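Washing fabric bags without losing the color
Gimov Forum > Home and Laundry > Bags and Backpacks

simiyu_c
September 4, 2024
Good evening to everybody. I have several fabric bags which I use for the market, and all of them are dark. After a few washes in the machine they become gray along the folds. I wash at a low temperature with a normal powder. Is it the powder, or is it the machine? I would like to keep these bags for some years more.

Villads H.
Both, in my opinion. Powder does not always dissolve in cold water and it stays in the folds. Change to a liquid detergent and turn the bag inside out. I have done so with mine for five years and the color is still good.

rweyemamu
I must disagree with Villads a little. The gray lines come from rubbing, and liquid detergent will not stop this. A bag has thick seams, and in the drum they rub against everything. I wash mine by hand in a basin, ten minutes, and I never wring them. I press the water out with a towel.

Villads H.
By hand is fine if you have two bags. I have a family and many bags. Inside out, in a pillowcase, short program. Then the rubbing is small.

K. Mussa
One question to Caroline: do you dry them in the sun? Where I live this does more damage than any machine. My sister hung a navy bag on the balcony for one summer and one side of it is now almost purple.

simiyu_c
Yes, I dry them in the sun. I did not think about it, but the side which faces the street is indeed lighter! I will move the line to the shade.
About vinegar, is it true that it fixes the color? My neighbor in Urar adds it to every wash.

rweyemamu
It does not fix modern dyes. Perhaps it removes some detergent that was left, but plain water does this also. Please rinse twice and save the vinegar for the salad.

K. Mussa
My mother would not accept this answer, but I think he is right.

simiyu_c
Thank you all. I will try the pillowcase first, and the basin for my favorite one. For dark teal fabric like this, would you still use the machine? 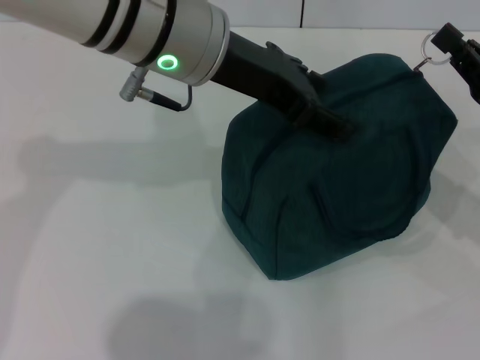

Similar threads in Bags and Backpacks
Removing an oil stain from canvas
Can I iron a bag with a printed logo?
Mildew smell after storage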